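Giston opens its snack table to the whole neighborhood

GISTON, 26 Nov 2023 – I've been setting out food for other people most of my life, and I still get a little giddy when a tray is filled and ready to go. So I'm very happy to tell you that Stotutance, my small tasting and table-setting studio on Fodor Street, is starting open snack afternoons this winter. Come hungry!

The idea goes back to May, when I put out a few bites for the people who rent desks upstairs. They stayed for two hours. Someone asked if I'd do it again, then someone else asked if they could bring their mother, and by the end of summer I had a waiting list taped to the inside of the pantry door.

We'll seat 11 people at a time, at ordinary tables, with water within reach and small portions to pick at. I like divided trays for this kind of thing – the sweet bits stay out of the salty bits, and you can go back and forth without getting a fresh plate. Portions are one or two bites each. If you want more of something, ask, there's usually more in the kitchen.

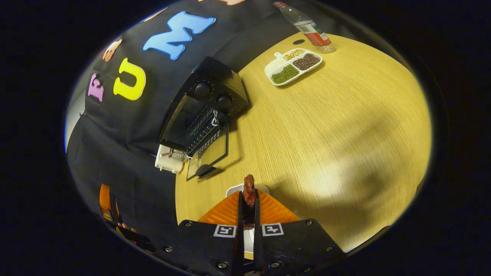

What does an afternoon cost, and do I need to book?
A seat is $40, food and water included, and you should book ahead through the Ellex ticket page or by stopping in at the studio.

I've had lots of people ask me about the food itself. It changes from one afternoon to the next. I'm fond of dried fruit next to something savory, and I'll happily argue about dates versus figs with anybody who sits down near me. There will always be a plate without meat. Tell us about allergies when you book and I'll set your tray up on its own, away from the others.

After everyone has eaten, we do a short part on setting a table at home: which dish goes where, how to leave elbow room, what to do when you own four bowls and none of them match (I own nine, same problem). You can try it with our dishes, and please don't worry about dropping one.

The studio itself is 600 square feet, kitchen included, so it does get cozy. Coats go on the hooks by the back hall. The front door has no step, and there's a bench outside if you get here early. Kids are welcome with a grown-up and pay half.

Private afternoons for birthdays and office groups can be arranged too, as long as you ask two weeks ahead. For bookings, menus and press visits, write to the Stotutance front desk or leave a note at the studio on Fodor Street, Giston.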